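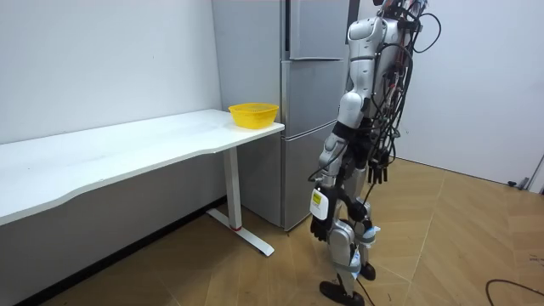
Robot in the staff kitchen: inspection checklist with comments

Site: Parholm, second floor
Filled in by: Tsutomu Nomura, workplace safety
Date: 2026-01-16
Robot name on the floor plan: Clurkness

The kitchen at Parholm serves 383 people on two shifts. Since July the fruit and snack work, which was before a part of the morning duty of the canteen staff, is being moved step by step to the robot. I write comments after each point, because a yes or no alone does not help the colleagues who must share the room with it.

Section A. Floor and walking way

A1. Floor free of spilled water and packaging. Yes.

A2. Cables kept away from the walking way. No. There is a black cable lying on the floor in a curve. The thick bundle on the back of the robot is a separate matter and I have no remark on it today. The floor cable must get a cover or a fixed route along the wall. Nastach has promised to bring the covers.

A3. Waiting line for people marked on the floor. Not yet. Canteen staff asked for it two times. They say they do not know how near they may stand when the robot turns. I agree with them. Please put tape.

A4. Desk stands firm and does not move when pushed by hand. Yes.

Section B. Work at the refrigerator

B1. Only one person or one robot at the open door. Yes, during my visit. The rule is on paper, but two colleagues from the night shift had not read it.

B2. Fruit is held without pressing marks. I looked at 13 pieces after handling. One had a small soft place, and it could be from delivery also. Result: yes, with repeat check.

B3. Shelf of glass without cracks. Yes. Glass must be looked at before each shift. This was done by the morning colleague as a habit, and now it is written in nobody's list. I add it to the duty list from today.

B4. Basket ready on the desk before the door is opened. Yes.
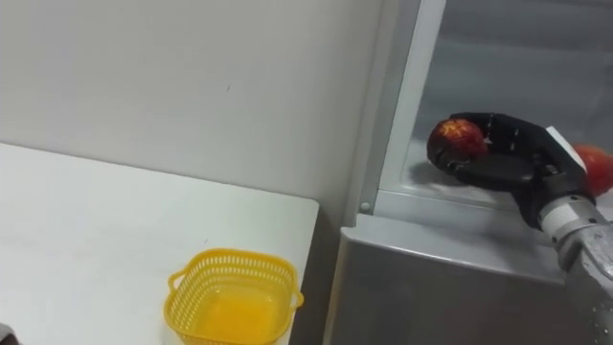
B5. Hand surfaces cleaned before contact with food. Partly. Cleaning is done once per shift. For people we ask to wash hands each time they come back to the kitchen, so I do not see why the rule should be weaker for a machine. Proposed: before each round.

B6. Fruit stands where the fingers can reach it from below. Yes. It is a small change, but it means the person who fills the refrigerator has to place the fruit more carefully than before. This takes time and should be counted in her working hours.

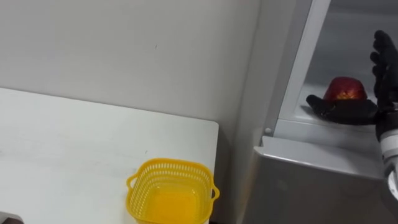

Point B6: red apple in the open compartment, thumb below it.

Section C. After the round

C1. Refrigerator doors shut. Yes. The temperature alarm stays in use also when the robot does the round.

C2. Basket stays fully on the desk top. Yes, but it stands near the end of the desk. I would like one hand width more from the corner.

C3. Robot parked away from the door of the room. Yes.
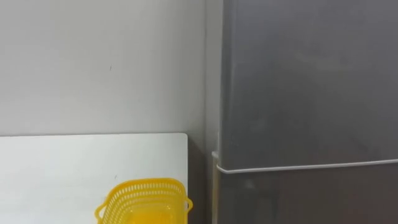

Point C1: doors shut, basket near the end of the desk.

Section D. People

D1. All canteen staff trained on the stop button. No. Four of six are trained. The other two shall not work alone in the room until they are.

D2. Staff know whom to call. Yes. The Modise service desk, extension 628, and after that me.

D3. Change of tasks discussed with staff. Partly. The colleagues have less carrying now and they are glad for it. But they also told me that they wait more, and that they feel like watchers. One asked if her hours will be cut. I could not answer this and have passed the question to the site manager. The answer should be given in writing.

Result: use may continue with restrictions. Open points are A2, A3, B5, D1 and D3. Repeat of B2 at the next visit.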